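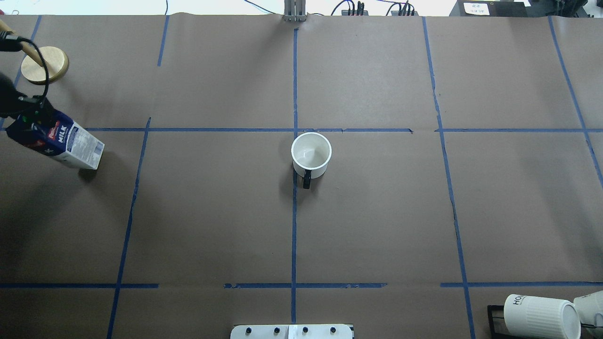
House rules for a robot bench: a talk with Pak-hei Chou

When I asked Pak-hei Chou how she came to write the bench rules at Ruvamham, she laughed and went to find the first version, which ran to 58 pages and which she still keeps in a drawer (she says it humbles her). The current one, known in the building as Farah, is 20 pages long, and people do read it.

"I started out wanting to cover everything," she told me. "Then I watched a new operator try to find the page about cables with one hand while holding a carton of milk in the other, and I went home and began again."

Much of Farah concerns the table itself. Brown kraft paper goes down first, then blue painter's tape to divide it into cells, and the rule that surprises visitors most is that the tape doesn't have to be perfect. A torn end is fine, and so is a line that leans a bit. "What I care about is that you don't move it halfway through a session," Chou said. "If a strip lifts, you stop, you write it down, and you start a new session. People hate that one! I hated it too, the first week."

Then there are the objects. Chou likes ordinary kitchen things, a mug with a handle, a milk carton, a cup that can go on a wire rack, and she asks operators to note which way each handle points before the arm moves. Cartons get a paragraph to themselves, mostly on how far one may be tilted before the operator has to pause.

Her colleague Chun-hung Lo, who joined us with tea, looks after the session log, which stood at 2,647 entries on the morning of my visit. He argued for the rule on cables: follow each one by eye from end to end before power goes on, and do it again after any break. "It takes a minute, and you feel silly doing it," he said. "I still do it, and I wrote the thing."

The two of them don't agree on everything. Lo would like a fixed limit of 70 sessions before the paper is changed, creased or not, while Chou prefers to leave it to whoever is at the bench that day. They have been going back and forth on it since March, very politely, in the margins of the draft.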